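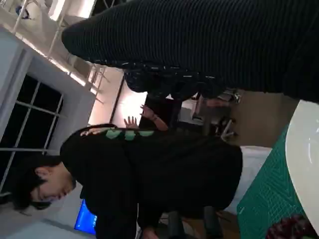
What is a grasp supervisor? It is the part of a robot's control software that decides when a gripper may close, how hard it may press, and when it must let go.

A **grasp supervisor** sits between a motion planner and the low-level controller of a gripper. The planner supplies a target pose and an approach path. The supervisor checks that the conditions for contact are met, starts the closing motion, and watches the result. It does not choose the object or compute the path.

## Background

Early gripper programs used fixed sequences: move, wait, close, lift. Such sequences work when parts arrive in known positions, as in a feeder or a machined tray. They fail with soft or irregular objects, whose shape changes during contact. Supervisors were introduced to make each step depend on measured state. The term is used loosely, and some projects call the same component a grasp manager or a contact sequencer.

## Operation

Most supervisors are written as a finite state machine. The open-source package Solloso defines 7 states:

| State | Exit condition |
|---|---|
| Idle | Grasp request received |
| Approach | Wrist within tolerance of target pose |
| Align | Camera estimate stable |
| Close | Contact detected or travel limit reached |
| Hold | Release request received |
| Release | Fingers at open position |
| Fault | Operator reset |

Any state other than Idle may pass to Fault. The transition is taken on loss of camera data, a force reading above the limit, or a missed deadline from the planner. In Fault the fingers keep their last commanded position, so that a held object is not dropped.

## Perception input

A wrist camera gives the supervisor a close view of the target during Approach and Align. The view moves with the arm, and each image must be paired with the joint positions recorded at the same time. An error in this pairing appears as a position offset that grows with arm speed. Solloso rejects any image whose paired joint reading is more than 9 milliseconds away.

Detections outside the work area are removed with a region mask – a volume fixed in the robot's base frame. The mask limits which detections can become grasp targets. It is not a safety function and does not replace speed limits or a protective stop.

## Timing

The supervisor runs at a lower rate than the force loop. In Solloso the force loop runs at 300 Hz and the state machine is evaluated on every second cycle. Camera estimates arrive more slowly and are held between updates, with an age counter attached.

## Implementations

*Prusov* stores the state machine in a text file that can be edited without a rebuild. *Bashir* compiles it into the gripper firmware, which shortens the delay at contact but makes changes slower to test. *Helleo* is a log viewer that reads the output of both and plots state, finger travel, and force on a shared time axis. Version 2 of its log format, released in March 2024, added the camera age counter.

## See also

- Finite state machine
- Hand–eye calibration
- Impedance control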